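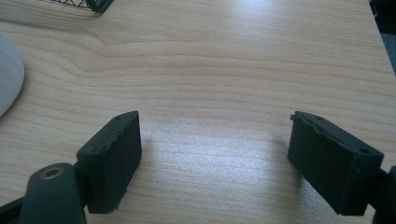

Open day at Todach, November 2020

Got to the Todach building early and had to sit in the car until they opened the side door. Drove 30 miles for this, so I was glad Aroha Rewi had put my name on the list. She met me at the desk, gave me a sticker with my name spelled right, and took me through to the back room.

The first half hour was a talk by Shayne Kerslake. He went over the hand-held grippers they use for collecting grasps. A person holds the thing, picks something up, and the camera on it records the whole motion. Later the arm learns from the recordings. He said they want 2,000 recordings of household objects by the end of winter and had 233 good ones as of this morning. He did not seem worried. I would be.

After that we got to look at the grippers up close. The finger pads are plain black blocks, and the top edges are chipped and crumbly. I asked Shayne how often they change them. He said when somebody complains. There is a brass threaded insert in the mount by the left finger, and I wrote that down for our own bracket at Quinlan, where we keep stripping the plastic. Must ask what size they use. I forgot to.

The desk they work on is light wood and it glares badly. A man from Grivine brought that up and there was a long back and forth about whether to put a mat down. Shayne wants the glare left in so the arm gets used to it. The Grivine man did not agree and said so twice.

Next was the big steel pot. I had expected cups and blocks, so this was more interesting to me. Deep pot, thick rolled rim, smooth walls. The gripper goes on the outside of it. Aroha said wide things like this are hard to judge through the camera, as all you see is the inside of the pot and a bit of table. 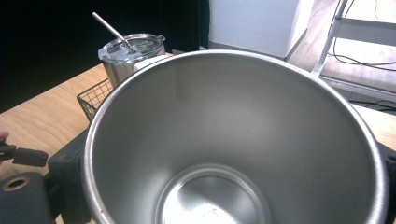

The steel pot with the gripper on it, tumbler and wire basket behind.

I had a turn with the gripper myself on a smaller item. It is heavier at the front than I thought and my wrist was sore after a few tries. You have to close it slower than feels natural. Aroha told me my second try was usable. The first one was not.

Lunch was sandwiches in the hallway. Talked to a woman from Wonorside who is setting up a bench like this for kitchen goods. She has a budget for two grippers and wants four. I gave her my email.

Left at three. Need to write up the notes for work, send Aroha a thank you, and find out about that insert. Also left my good pen there.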